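Handout 2: Small Containers, Lids and Soft Things
Household Sorting and Packing, an evening course

Welcome back, everybody, and thank you for bringing in so many odds and ends from home last time! Before we get going, please have your sorting sheet in front of you (the yellow one, with two columns), and find a bit of table you can spread out on.

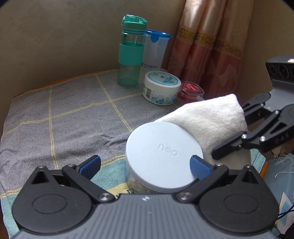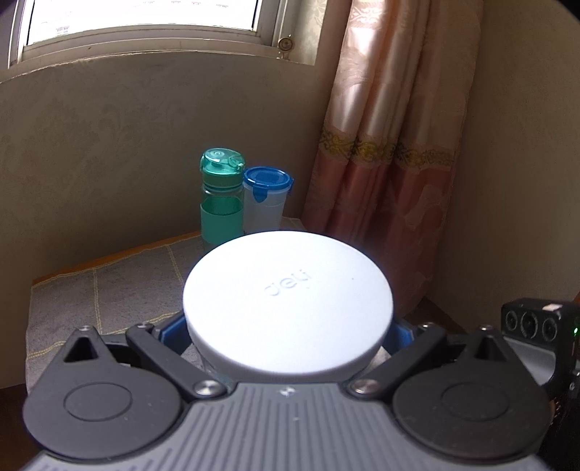 Clundcombe Community College | Department of Home and Family Studies

1. Lay a cloth down first

I know I go on about this, but I do love a blanket under a sorting job. The gray one with the thin yellow grid is a good sort of thing to use. Small lids don't skate off on it, you can gather up the corners if the doorbell rings, and the squares give your eye some help when you are lining things up. A plain bedsheet will do nicely too.

2. Screw-lid jars

The clear plastic jar in the first picture has a pale blue lid marked "deli" and a little something beige near the bottom. When you meet a jar like that in your own cupboard, please don't guess! Open it, decide whether the contents are worth keeping, and write what they are on a strip of tape. Put the tape on the side of the jar, never on the lid, as lids wander from jar to jar in every house I have ever been in (mine included, and I teach this).

Raised lettering on a lid can be quite hard to make out when it is the same color as the rest, so tilt it toward a window before you write anything on your sheet.

3. Bottles, tumblers and tins

Drinking things go together at the back, standing up: water bottles with flip tops, tumblers with snap lids. Take off any silicone sleeve before washing, and let it dry separately. Round tins come in front, where you can read the label.

4. Towels and cloths

A fluffy white towel takes up far more space than you expect, and it is lovely padding, so leave it until you pack the box. Fold it in thirds the long way, then in half, and tuck it between the bottle and anything that might rattle. Smaller patterned cloths can be rolled.

For next time

Fill in both columns of the sheet for one shelf at home. Thirty minutes is plenty, so set a timer for 30 and stop when it rings, even if you are enjoying yourself. Alaric Sorensen will be taking the class on box sizes, and he would like everyone to bring 2 empty shoe boxes.

Questions about the sheet can come to me before class or in the break.

Arlo Wojcik
Revised 8/15/19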